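# 指値の分割注文で平均取得単価と取引所の表示が合わない(総平均法と移動平均法の扱いについて)

カテゴリ:暗号資産/取引・損益計算
投稿日:2020年1月9日

**Amarachi Adeyemi**

現物の損益計算で数字が合わず困っています。状況を整理して書きます。

使っているのは取引所のSondivicoと、損益集計ツールのTisierです。取引対象はIndo(円建て、現物のみ、レバレッジなし)。12月に指値で300枚の買い注文を出し、板が薄かったため三つに分かれて約定しました。その後200枚を売り、さらに25枚を買い足しています。

Sondivicoの残高画面に出る「平均取得単価」と、同じ期間の約定履歴をTisierに読み込ませたときの単価が一致しません。Tisierの設定は初期状態のままで、総平均法になっています。残高の枚数も微妙に違い、小数点以下でTisier側がわずかに多く出ます。

確認したことは次のとおりです。

- CSVは約定履歴をダウンロードしたもの(注文履歴ではない)
- 文字コードはUTF-8で読み込みエラーなし
- 期間は12月の初日から末日まで指定
- 手数料の列は存在するが、Tisier側の取り込み画面では「任意」となっていたため割り当てていない
- 12月より前にIndoを保有したことはない

知りたいのは、

1. どちらの単価を正とみなせばよいのか
2. 残高の差は手数料の列を割り当てれば消えるのか
3. 翌年に計算方法を変えるとき、年末の残高をどう引き継ぐのか

の3点です。税務上の最終判断は税理士に確認しますが、その前に数字のずれの原因だけは自分で把握しておきたいと思っています。

---

**Abimbola Obi**

取引所の画面の単価は参考値なので気にしなくていいと思います。自分もSondivicoですが毎回ずれています。Tisierのほうを使っています。

ずれが気になるなら、CSVをもう一度落として読み込み直してみてください。前に重複行が入っていたことがありました。

---

**Tien-fu Cheung**

原因は二つに分けて考えたほうがよいです。単価の差と枚数の差は別の問題です。

**単価の差**

Sondivicoの残高画面は移動平均で計算しています。買うたびにその時点の残高と取得価額を合算して単価を更新し、売却では単価が動きません。一方、総平均法は期間全体の取得価額の合計を取得枚数の合計で割るので、売却の前後を問わず、買い足した25枚の価格が全体の単価に影響します。

今回の例でいえば、最初の300枚を買った時点では両者は同じ単価になります(手数料の扱いが同じであれば)。200枚を売っても、移動平均の単価は変わりません。差が出るのは最後の25枚を買ったところです。

- 移動平均:残っている100枚に25枚を加え、125枚で割る
- 総平均:300枚に25枚を加え、325枚で割る

買い足しの価格が最初より高ければ、移動平均のほうが単価は高く出ます。低ければ逆です。25枚の価格が分数の中で占める重みが違うというだけで、どちらかが計算ミスをしているわけではありません。Tisierの設定で計算方法を移動平均に切り替え、手数料の条件もそろえたうえで、画面の単価と一致するかを見てください。端数処理の差は最後の桁に残ることがあります。

確認が終わったら設定は必ず元に戻してください。Tisierは計算方法を変えると過去の年も含めて再計算します。切り替えたまま放置すると、提出済みの年の数字まで画面上で変わります。 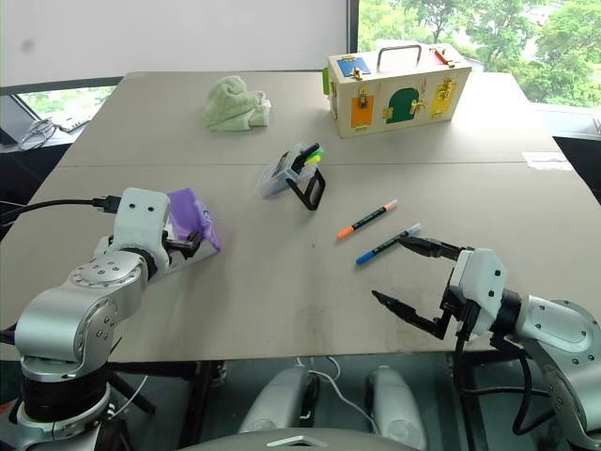 ベージュの天板の上の淡い緑のタオルと、取っ手付きの木製ロックボックス

**枚数の差**

手数料の列を割り当てていないことが原因でほぼ間違いありません。Sondivicoは、買いの場合に手数料を受取側の通貨、つまりIndoで差し引きます。約定数量の列は手数料を引く前の数字なので、手数料を無視して取り込むと、その分だけTisierの残高が多くなります。質問にある「Tisier側がわずかに多い」という方向とも合っています。

注意点として、売りの手数料は円で引かれます。したがって手数料の列だけを割り当てても不十分で、その右にある「手数料通貨」の列も一緒に割り当てる必要があります。これを忘れると、Tisierは手数料をすべて円とみなします。その場合、枚数の差はそのまま残り、損益だけがごく小さく動くので、かえって見つけにくくなります。

手順は次のとおりです。

1. 取り込み済みの12月分を削除する
2. 取り込み画面で「手数料」と「手数料通貨」の両方を割り当てる
3. 再度読み込み、行数が約定履歴の件数と一致するか確認する
4. 残高画面の枚数と小数点以下まで突き合わせる

1を飛ばして再読み込みすると、手数料の値が違うために別の行と判定され、重複して登録されます。Obiさんの書いている重複行も、おそらくこれではないでしょうか。

**分割約定について**

指値が三つに分かれて約定しても、注文履歴ではなく約定履歴を使っているなら問題ありません。注文履歴のCSVには加重平均された約定価格が1行で入っており、価格が表示桁数で丸められています。薄い板で細かく約定したときほど誤差が大きくなるので、約定履歴を選んだのは正しい判断です。

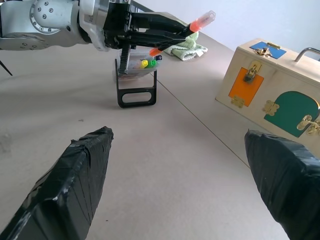
ただし、時刻には気をつけてください。Sondivicoの約定履歴は日本時間ではなくUTCで出力されます。Tisierの初期設定は「ファイルの時刻をそのまま使う」なので、年末の深夜から元日の朝にかけて約定があると、属する年が変わってしまいます。日本時間の元日の朝9時前の約定は、UTCではまだ12月31日です。取り込み画面のタイムゾーンをUTCに指定すれば、Tisierが日本時間に直して集計します。ダウンロードするときの期間指定も同じくUTCなので、前後に1日ずつ余裕を持たせて取得し、集計側で年を区切るほうが安全です。12月1日の早朝に取引がある場合は、今のCSVから漏れている可能性もあります。

**年をまたぐ引き継ぎ**

総平均法では、年末の残高枚数に期末の単価を掛けた金額が、翌年の期首の取得価額になります。翌年の計算は、期首の枚数と取得価額を最初の買いと同じように扱って始めます。ここで使う単価は総平均で出したものです。画面の移動平均の単価を転記すると、年をまたいだところで取得価額の合計が合わなくなります。

計算方法の変更については、届出の要否や期限が関わるので、この場では断定しません。税理士に相談するときは、次のものを渡すと話が早いです。

- 約定履歴のCSV(加工していないもの)
- 入出金と送付の履歴
- Tisierの年間集計と、そのときの設定画面の控え
- 年末時点の残高画面の控え

質問の1に戻ると、適用している計算方法で出した単価が正になります。総平均法を使うなら、手数料を正しく取り込んだ後のTisierの数字です。今の数字は手数料が抜けているので、まだ使えません。

---

**Yakubu Iyamu**

Cheungさんの説明に一点だけ補足します。

Sondivicoには約定履歴のCSVが2種類あり、旧形式のほうには「手数料通貨」の列がありません。ダウンロード画面の右上で形式を選べますが、以前に旧形式を選んだことがあると、その設定が残っています。列が見当たらない場合はそこを確認してください。旧形式しか手元にないときは、売買区分の列を見て、買いならIndo、売りなら円と自分で列を追加すれば読み込めます。表計算ソフトで編集すると、桁数の多い約定IDが指数表記に変わることがあるので、ID列は文字列として開いてください。IDが壊れると重複判定が働かなくなります。

---

**Amarachi Adeyemi**

返信ありがとうございます。手数料と手数料通貨の両方を割り当てて読み込み直したところ、枚数は小数点以下まで一致しました。CSVは新形式でした。

移動平均に切り替えた場合の単価も、最後の桁を除いて残高画面と同じになりました。設定は総平均法に戻してあります。

タイムゾーンは未設定でした。年末の深夜に約定はありませんが、12月1日の朝に買いが一件あり、最初のCSVには入っていませんでした。三つに分かれた約定の一つ目です。最初の取り込みではTisierの買いの件数が一つ少なかったはずなのに、枚数の差がわずかで済んでいた理由を調べたところ、同じ約定を手入力で登録していたのが残っていました。手入力の行を消し、前後1日を広げたCSVで取り直してあります。

引き継ぎの件は、挙げていただいた資料をそろえて税理士に相談します。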